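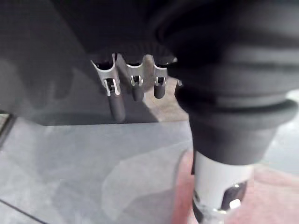
What makes a criminal group "organized"?

A group is organized when its offices outlast the people who hold them. If the leader is jailed or killed and the same rackets continue under a successor, with the same territory and the same division of proceeds, the group meets the definition used in this book.

Chapter 4
Structure and Succession in Extortion Groups

4.1 Scope of the chapter

Chapter 3 dealt with the individual offender. The unit of analysis now changes to the group, and in particular to groups whose main income is extortion. Theft crews and smuggling rings are covered in Chapters 6 and 7. They are mentioned here only where their structure differs in a way that helps the reader see what is distinctive about extortion.

Extortion is the regular collection of payments under threat. It differs from robbery in that the victim is expected to pay again. The collector must therefore be identifiable, must return on a schedule, and must be able to keep other collectors away. Each of these conditions places demands on the group. A schedule requires records or a good memory. Exclusion of rivals requires a standing capacity for violence, which has to be paid for whether or not it is used.

Three case studies are used throughout. All are port or market towns, and all are disguised under the names adopted in the first edition. Clurnia is a harbor town with a single cargo terminal. Grutusia is an inland wholesale market. Barbier is a district of small shops and restaurants inside a larger city. The source material consists of court files, interviews with former members, and, in the case of Barbier, a collector's ledger entered as evidence at trial.

4.2 The basic hierarchy

In the Clurnia files the group had 26 members at the time of the first indictment. The leader dealt directly with four of them. These four, called section heads in the court record, supervised the remaining members and passed part of the proceeds upward. No section head was told what the others collected.

The arrangement limited what any one witness could testify to. It also gave section heads an incentive to underreport, and the leader had few means of checking. The usual response was to set a fixed monthly sum and leave any surplus to the section head. A fixed sum transfers the risk downward. In February, when traffic through the terminal was low, two section heads in Clurnia borrowed from private lenders to meet it.

Grutusia used a percentage instead. Collectors handed over a share of actual receipts, and a bookkeeper compared those receipts with the number of stalls open each morning. The method worked only because the market was enclosed and trading began at 4 a.m. at a single gate. It could not have been used in Barbier, where businesses opened and closed at different hours over a wide area.

4.3 Evidence from the Barbier ledger

The Barbier ledger lists 71 businesses. Entries give a street abbreviation, an amount, and a mark for late payment. The most common amount is 400 a month. Larger sums appear beside restaurants with a liquor license, and 19 entries show no amount at all. The prosecution argued that these businesses were owned by members or their relatives. The defense offered no other reading.

Students should treat the ledger with some caution. It was kept by one collector and covers one part of the district. Amounts recorded may be amounts demanded, and the late-payment mark is used inconsistently in the final pages. Exercise 4.2 asks the reader to estimate annual income from the ledger under two different assumptions about missing entries.

4.4 Succession

Succession is the point at which most groups are weakest. The literature describes two common patterns. In the first, the leader names a deputy in advance and gives the deputy visible duties. In the second, no deputy is named, and the section heads negotiate or fight after the position falls vacant.

Naming a deputy shortens the transition but creates a person with a motive to speed it up. Clurnia followed the second pattern, and collections at the terminal stopped for most of a season while the dispute continued. Several shippers did not resume payment afterward. Grutusia followed the first, and its court file shows no gap in receipts between the old leader's arrest and the new one's first month.

The Atent model, introduced in Section 4.5, treats succession as a problem of credible commitment among the section heads. Readers who have not studied repeated games should review Appendix B before continuing.

Key terms: extortion, section head, fixed tribute, proportional tribute, vacancy, named deputy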